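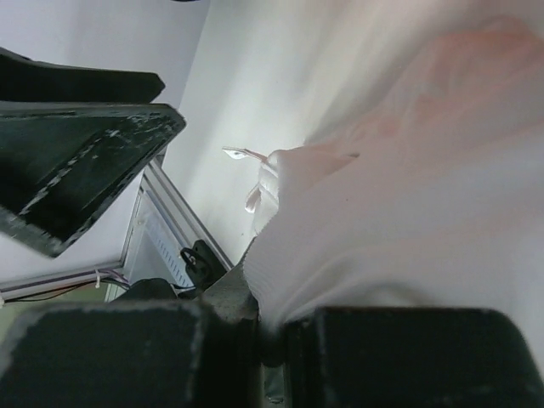
Pale pink and white, thin fabric, softly creased.

Laundry room gallery – light fabrics

Przemysław Bielecka wrote these folding notes for Clesex in January. They cover soft, thin pieces, which crease easily and take longer to fold than towels do.

Notes on the first picture
The fabric is salmon pink in places and nearly white in others. The edge has a fine rib. A thin pale strip and a small looped tab stick out from the bunched part – leave tabs and labels alone until the piece is flat, then tuck them under.

Smooth from the middle outwards, fold in two, then in two again. Pink and white pieces go on shelf 4.

Page last changed November 12, 2023, by Hollis Fitzsimmons.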